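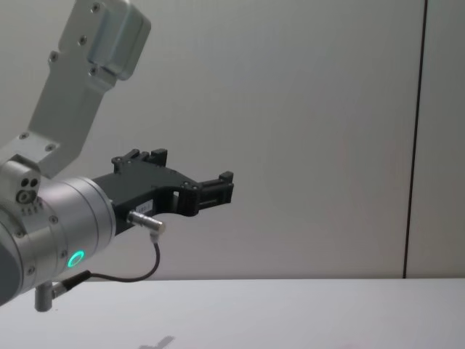 One reader of an earlier draft objected that a white table is the obvious choice for sorting work, and that testing it was a waste of a room. We had the same thought in May. The claim is repeated in the Flevard planning guide and again in Talebi's catalog notes, and neither gives a source for it.

Our own numbers are less kind. Across 307 sorting rounds, people at the white table left 8 more small items behind than people at the oak one. The gap is small, and we would not bet on it holding up. It does run the wrong way for the usual advice, which says that a pale top makes stray objects easy to spot. Dark objects, perhaps. Most of what went missing was paper, string and clear plastic.

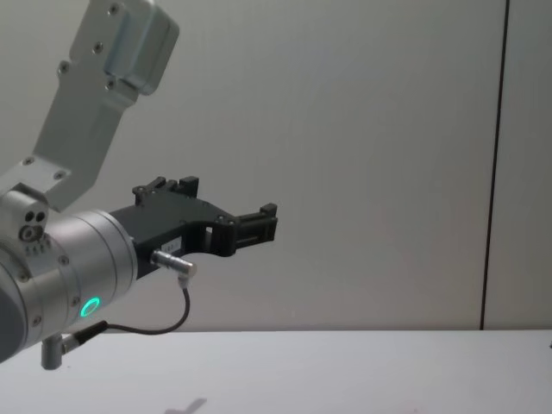 4.3 Shadow and background

Cletent lists shadow as a minor problem on matte tops. We doubt the word "minor." A matte surface cuts down glare, but it still takes a shadow, and on white the shadow may be the darkest thing near the object. In the 125 rounds held under side lighting, 40 included at least one reach toward a shadow's edge. Two coders marked these reaches and did not always agree — the count should be read with that in mind.

The wall matters too, though we can't say how much. Plain gray gives the eye little to compare against, and a panel seam is often the only upright line on offer. The Prerell checklist treats such a wall as "neutral." We found no test behind that label.
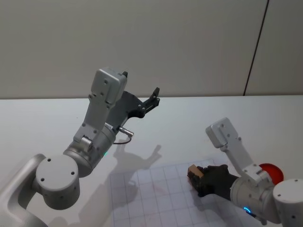

Figure 3. Matte white tabletop against the gray wall, with the panel seam near the right side. Note the soft shadow on the table.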